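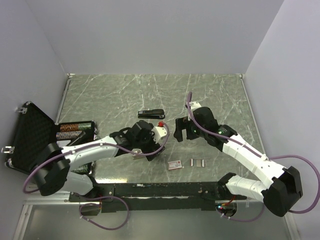

# About Jelstead

Jelstead packs small things into cases. We have been doing it for 6 years, mostly for repair shops, hobby suppliers and a few museums, and we are still suspicious of anyone who calls it a "solution." A case has a lid, some foam and a number of compartments. Either the right things are in the right compartments or they aren't.

Begoña Iglesias started the company after a long stretch at Amaral, a mail-order parts business where she opened returned kits for a living. Most of the returns had nothing broken in them. A strip was missing, or a roll had been pushed into a space made for something flatter, and the customer gave up. She wrote down what went wrong with 800 of them and then went looking for a packing firm that could do better. Three quotes came back, all full of photographs of smiling people holding boxes. None mentioned checking.

So our page is a bit light on smiling people. Krum Popescu runs the packing side and would like it known that he doesn't believe in labor-saving inserts, color systems or any foam described as "smart." He tried one of those in the Ovgate room for a month. The foam was fine. The layout took longer to learn than the kit took to pack, and we went back to plain compartments and a card.

What goes in changes from order to order. Small rolled pieces, strips, little packages, hand tools, parts that are hard to tell apart until you turn them over. We lay the loose items out beside the open case before anything is closed, with the card where it can be read. It takes up more table than you'd think, and we have yet to see a faster way that doesn't end in a return.

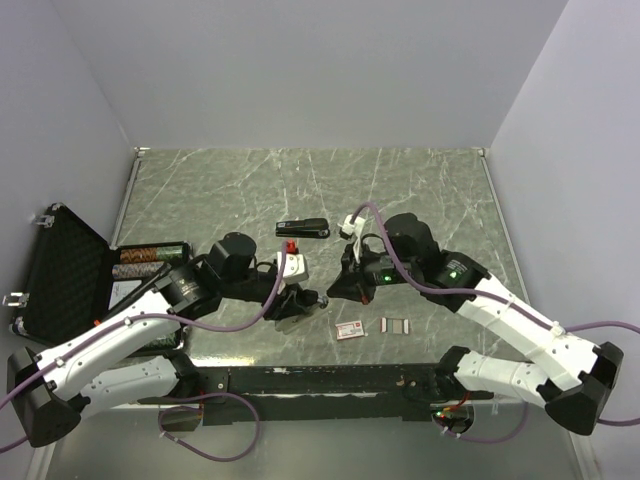
## What we doubt

We are asked fairly often to pack by weight alone. The idea is that a full case weighs what it should, so you can skip looking inside. Nilluvine, our longest-running customer, wanted to try it on an order of 4000 cases. We agreed to a trial and found that two wrong things can weigh the same as two right ones. Their cases are opened and looked at, same as everybody's.

We also have doubts about "one size fits all" cases. They fit some things – usually the things in the brochure.
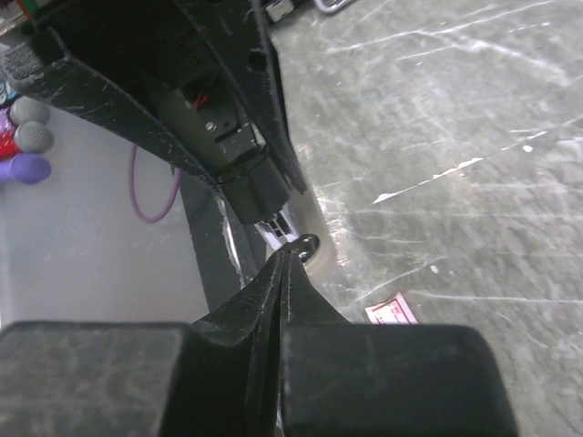

Small parts are where most packing promises fall apart, ours included. A big tool missing from its space gets noticed. A thin pale piece doesn't, especially a translucent one lying along the edge of a marble-patterned top, where gray-green shows right up beside it. We've discussed a plain surface more than once. Krum is for it, Begoña thinks people would just look less carefully, and so far the marble pattern has stayed.

## Working with us

Send a full set of what goes in your case, plus the case, plus the card if you have one. We'll pack one and send it back for you to complain about. Please do complain. We would sooner move a compartment now than hear about it after the order has shipped.

We don't offer gift wrap, and we don't take orders that can't be unpacked and checked again.

*Page last revised May 2022.*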